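Swati 운용 안내서
4장. 가정 환경 정리 과제의 설정, 기록, 판정

4.1 이 장의 범위

이 장은 시뮬레이션 가정 환경에서 양팔 로봇으로 바닥의 물건을 집어 옮기는 과제를 설정하고 판정하는 절차를 다룹니다. 설치와 계정 설정은 2장, 조종 장치 보정은 3장을 보십시오. 실제 로봇에 옮겨 돌리는 절차는 이 안내서에 없습니다. 문의가 많은데, 앞으로도 넣을 계획이 없습니다. 시뮬레이션에서 통과한 정책이 실제 거실에서도 통과한다는 근거를 저희는 아직 본 적이 없고, 근거 없이 절차부터 쓰면 그 절차가 근거처럼 인용됩니다.

3월 개정판부터 판정 규칙이 바뀌었습니다. 이전 규칙으로 낸 성공률과 새 규칙으로 낸 성공률을 같은 표에 올리지 마십시오. 이전 규칙의 결과는 원본 기록이 남아 있으면 다시 판정할 수 있고(4.6), 남아 있지 않으면 버리는 쪽을 권합니다.

4.2 과제 문장 쓰기

과제 문장은 짧을수록 좋다고들 합니다. 짧은 문장은 쓰는 사람에게만 좋습니다. "호박을 정리한다"라는 문장을 판정자 세 명에게 주었더니 세 가지 판정이 나왔습니다. 한 명은 통 안에 들어가면 성공, 한 명은 바닥에서 없어지면 성공, 나머지 한 명은 통 옆에 가지런히 놓여도 성공으로 적었습니다.

1. 옮길 물건을 종류와 개수로 적습니다. "물건들"은 쓰지 않습니다.
2. 목적지를 하나만 적습니다. 통이면 통의 안쪽인지 근처인지까지 적습니다.
3. 끝나는 조건을 적습니다. 물건이 놓인 뒤 손가락이 떨어져 있어야 하는지, 쥔 채로 목적지 위에 있으면 되는지 정합니다.
4. 제한 시간을 적습니다. 적지 않으면 기본값이 들어가는데, 기본값은 과제를 전혀 고려하지 않은 숫자입니다.
5. 쓴 문장을 과제에 참여하지 않은 사람에게 보여 주고, 어떤 경우에 실패인지 말해 보게 합니다. 대답이 막히면 1번으로 돌아갑니다.

참고: 5번을 건너뛰는 팀이 가장 많습니다. Skusow 쪽 판정을 맡은 Griet Bakker는 이 항목이 빠진 과제 정의서를 받지 않고 돌려보냅니다.

4.3 장면 준비

1. 장면 파일을 불러온 뒤 씨앗값을 고정하고 과제 정의서에 적습니다.
2. 로봇의 출발 위치를 지정합니다. 물건에서 너무 가까운 출발 위치는 이동 능력을 재지 못합니다. 물건이 이미 팔 닿는 곳에 있는 상태에서 얻은 성공률을 "이동 조작 성공률"이라고 부르는 보고서가 꽤 있는데, 저희 양식에서는 그 칸에 적을 수 없습니다.
3. 과제와 무관한 물건도 그대로 둡니다. 치우고 싶으면 치운 목록을 남깁니다.
4. 문, 가구, 벽의 충돌 모형이 켜져 있는지 확인합니다. 메뉴에 "켜짐"으로 나와도 믿지 말고 팔을 천천히 가구에 대 보십시오. Swati 구버전에서는 표시가 켜짐인데 소파를 그대로 통과하는 경우가 있었습니다.
5. 조명을 기본값에서 바꾸었다면 적습니다.

주의: 장면을 불러온 직후에는 물리 계산이 안정되지 않아 둥근 물건이 저절로 굴러갈 수 있습니다. 물건이 멈출 때까지 조종을 시작하지 마십시오. 굴러가는 동안 시작한 시행은 무효입니다.

4.4 시점 확인과 기록 시작

1. 머리 시점과 양쪽 손목 시점을 모두 엽니다.
2. 시점마다 이름표가 맞는지 봅니다. 왼손과 오른손이 바뀐 기록은 나중에 고칠 수는 있지만, 고쳤다는 사실을 믿어 주는 사람이 없습니다.
3. 세 시점의 시각이 같은지 확인합니다.
4. 기록 단추를 누르고 첫 동작 전에 잠시 멈춰 둡니다.

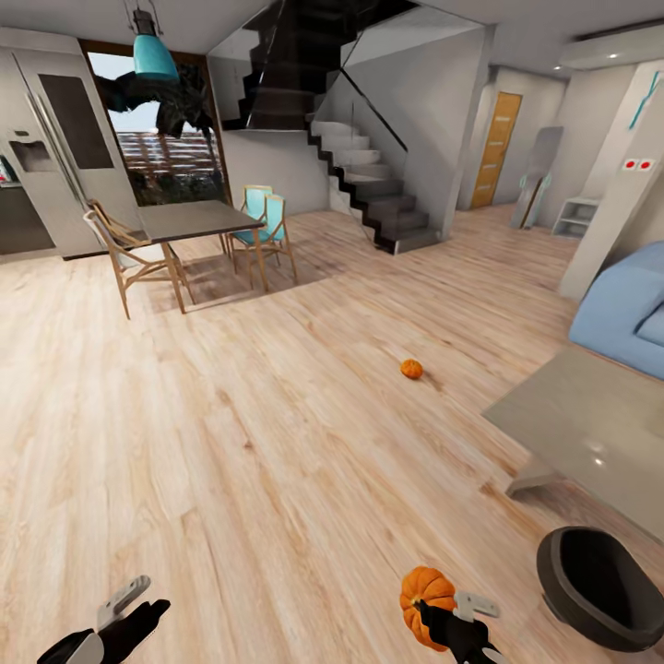
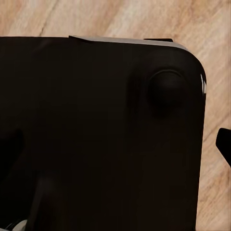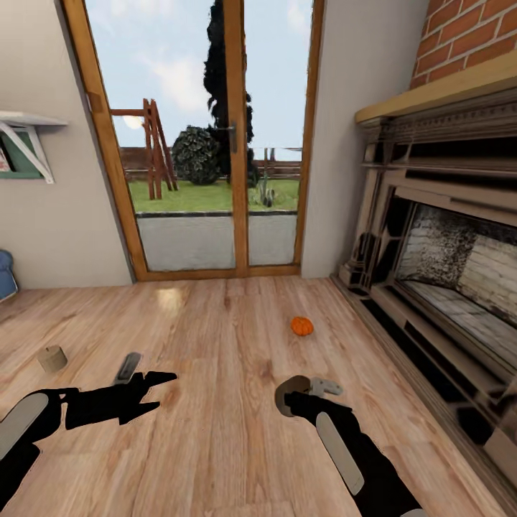 5. 조종자의 이름 대신 조종자 번호를 입력합니다. 번호는 과제가 끝날 때까지 바꾸지 않습니다.
6. 시행 도중 화면이 멈추면 시행을 중단하고 사유 칸에 "기술"이라고 적습니다. 조종 실수를 "기술"로 적는 일이 잦아서, 이 사유가 붙은 시행은 전부 다시 봅니다.
7. 시행이 끝나면 로봇을 움직이지 않은 상태에서 기록을 멈춥니다. 마지막 순간에 팔을 거두면서 물건을 건드리는 경우도 결과에 들어가야 합니다.

참고: 손목 시점은 거리가 가까워지면 한 가지 물체로 가득 차는 일이 흔합니다. 손목 시점 하나만 보고 "닿았다", "쥐었다"를 판정하지 마십시오. 머리 시점도 만능은 아닙니다. 팔이 물건을 가리면 쥔 것과 겹쳐 보이는 것이 구분되지 않습니다. 두 시점이 서로 다른 말을 하면 접촉 기록을 열어 보고, 그래도 모르겠으면 "판정 불가"로 적습니다.

4.5 판정

자동 판정기를 먼저 설명하는 것이 순서겠지만, 이 안내서에서는 사람이 하는 판정을 먼저 둡니다. 자동 판정기는 물체의 중심점 좌표가 목적지 상자 안에 있는지만 봅니다. 통의 테두리에 걸쳐 있는 물건, 통 바닥을 뚫고 들어간 물건, 아직 손에 쥐여 있는 물건이 모두 성공으로 나올 수 있습니다.

저희가 한 차례 대조해 본 결과는 이렇습니다. 시행 193건을 자동 판정과 사람 판정에 각각 맡겼더니 37건에서 판정이 갈렸고, 갈린 것의 대부분은 자동 판정만 성공이었습니다. 이 숫자를 다른 과제에 그대로 갖다 쓰지는 마십시오. 장면 하나, 조종자 몇 명에서 나온 결과이고 저희도 여기에 큰 의미를 두지 않습니다. 다만 "자동 판정이면 충분하다"는 주장을 하려면 이 정도 대조는 하고 나서 하시기 바랍니다.

사람 판정의 절차:

1. 판정자는 조종에 참여하지 않은 사람 두 명으로 합니다.
2. 두 사람은 서로의 결과를 보지 않고 각자 적습니다.
3. 적을 수 있는 값은 성공, 실패, 판정 불가입니다. "거의 성공"은 실패입니다.
4. 결과가 갈리면 세 번째 사람이 봅니다. 세 번째 사람에게는 앞의 두 결과를 알려 주지 않습니다.
5. 판정 불가는 분모에서 빼지 않습니다.

5번 규칙에 대한 항의가 제일 많습니다. 판정 불가를 빼고 계산하면 성공률이 올라가니 이해는 합니다. Sambridge 시험 때 한 팀이 빼고 계산한 값으로 83퍼센트를 냈고, Līga Krūmiņa가 원본을 다시 열어 넣고 계산하자 순위가 바뀌었습니다. 빼고 싶은 팀은 두 값을 나란히 적으면 됩니다. 하나만 적은 보고서는 접수하지 않습니다.

4.6 이전 기록 다시 판정하기

1. 원본 기록의 버전을 확인합니다. 변환본만 있으면 여기서 멈춥니다.
2. 당시의 과제 문장을 찾습니다. 지금 기억나는 대로 새로 쓰지 마십시오.
3. 과제 문장에 끝나는 조건이 없으면 "조건 없음"으로 표시하고 별도 묶음으로 둡니다.
4. 4.5의 절차로 판정합니다.
5. 이전 판정값을 지우지 않고 옆 칸에 둡니다.

주의: 다시 판정하면서 실패한 시행만 골라 보는 팀이 있습니다. 실패 중에서 성공을 찾아내는 작업은 누구나 열심히 합니다. 전체를 다시 보거나, 하지 않거나 둘 중 하나입니다.

4.7 조종자에게 지킬 것

조종자 한 사람이 쉬지 않고 조종하는 시간에 상한을 둡니다. 상한은 기관에서 정하되 문서로 남기십시오. 일요일에 몰아서 채운 기록을 받아 본 적이 있는데, 뒤로 갈수록 동작이 거칠어지는 것이 그래프만 봐도 보였습니다. 담당이었던 Sem Postma는 학습용으로 써도 된다고 했고 저희 의견은 달랐습니다. 이 건은 아직 정리되지 않았으므로 당분간 해당 기록에는 "연속" 표시를 붙여 둡니다.

실패한 시행도 지우지 않습니다. 조종자 평가에 실패 횟수를 쓰면 실패한 기록이 사라지기 시작합니다. 그런 기관에서 보내온 실패율은 참고하지 않습니다.

4.8 표준을 인용할 때

보고서에 "관련 표준에 따라 수행함"이라고만 적은 문장은 지워 달라고 요청합니다. 어느 문서의 몇 번 항목을 어떤 과제에 적용했는지 적을 수 없다면 따르지 않은 것으로 봅니다. 산업용 로봇을 대상으로 쓰인 안전 조항을 시뮬레이션 과제에 붙여 넣은 사례도 있었습니다. 가상의 팔에 비상 정지 단추 점검표를 붙인다고 손해 볼 일은 없겠지만, 그 점검표가 판정의 품질에 대해 말해 주는 것도 없습니다.

이 안내서 역시 표준이 아닙니다. Workix 내부에서 몇 번 틀려 보고 고친 규칙 묶음입니다. "Workix 규격 준수"라는 표현은 쓰지 마십시오.

4.9 제출 전 점검표

과제 문장에 물건, 목적지, 끝나는 조건, 제한 시간이 있는가
씨앗값과 출발 위치가 적혀 있는가
충돌 모형을 직접 확인했는가
세 시점의 이름표와 시각이 맞는가
무효 시행과 사유가 남아 있는가
판정자가 조종에 참여하지 않았는가
판정 불가가 분모에 들어 있는가
이전 규칙의 값이 섞이지 않았는가

점검표에 전부 표시가 되어 있는데 첨부 파일이 비어 있는 제출물이 매번 나옵니다. 접수 담당 Godelieve Hermans는 점검표보다 첨부를 먼저 엽니다.

4.10 자주 나는 오류

시점 하나가 검게 나옴: 손목 시점이 물체에 너무 가까이 있는지 먼저 봅니다. 팔을 뒤로 물려도 그대로면 렌더러를 다시 시작합니다.

손가락을 닫았는데 물건이 튕겨 나감: 마찰값을 올리기 전에 닫는 속도를 낮춰 봅니다. 마찰값을 바꾼 시행은 바꾸지 않은 시행과 합치지 않습니다.

자동 판정이 시작하자마자 성공으로 나옴: 목적지 상자가 물건의 처음 위치까지 덮고 있습니다. 상자를 다시 그리고 그때까지의 시행은 모두 다시 판정합니다.

같은 씨앗값인데 물건 위치가 다름: 장면 파일의 버전이 다릅니다. 버전이 같은데도 다르면 기록 원본과 함께 Yen-ting Tu에게 보내십시오. 재현되지 않는 오류라는 답을 받더라도 기록은 지우지 말고 보관합니다.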